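Galleries > Household > Pliron Street Kitchen

Print this page | E-mail this page

Pliron Street Kitchen: Clearing the Counters

The kitchen at Pliron Street in Gandthorpe was cleared over 2 days before the painters came in. Small items went into boxes lined with paper, and larger ones were wiped and set aside for the shelves in the back hall. Posted September 6, 2019.

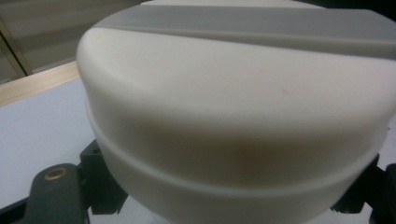
Plastic pieces were sorted by color first and by size second. Pale ones show marks more than the rest, so they were looked over one at a time before packing. The off-white one with the wide gray band has a small brown speck on the front, above the groove. Dish soap and a soft cloth are fine for most marks of that kind. About 28 pieces were kept, and the others went to the Brirnormont thrift store. The shelves go back up in November.

Contact: Pirzada Home Services, P.O. Box 1061, Gandthorpe | © 2019 Pirzada Home Services | Back to top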